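Gripper build, part five: finger pads and a plate

September 5, 2018

The second pair of fingers came off the printer on Sunday and I fitted them at the shared workshop in Cellunton. The first pair flexed too much near the root, so I made the walls 2 mm thicker and moved the pivot screw back a little. It means a longer body, but the housing still closes.

I've settled on the Tradari bearings for the pivots. The cheaper ones I bought in July had play in them from new, and you could feel it in the handle.
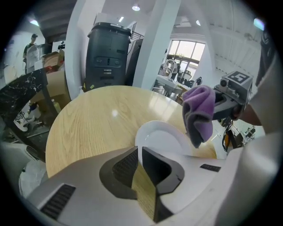 Two of the hand-held grippers at the round table, the far one holding the purple cloth.

Wiping a plate is my usual test now. A cloth is awkward to hold because it bunches up and changes thickness, and a plate slides if you push at it from one side. Blocks and cups were too easy and didn't tell me much about the pads.

The whole set of parts for one gripper comes to 222 grams on the kitchen scales, without the cable. I'd like to lose some of that from the handle end. After a long session it's the wrist that complains first, then the thumb.

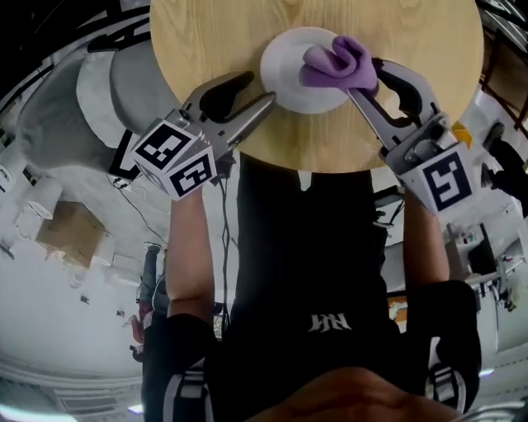 The cable is the other thing I want to sort out. It leaves from underneath and there is nothing to stop it pulling on the connector. I've drawn a clip that shares one of the housing screws, and if that doesn't hold I'll glue in a proper strain relief and put up with not being able to take it apart.

The marker mounts are staying as they are. They're held on with 6 mm screws, which were what I had in the drawer.

Next on the list is a softer rubber for the pads. Bramier do a sheet that looks right, but the postage costs more than the rubber, so I'm waiting until I need something else from them. I'll put the finger files up once the clip is done.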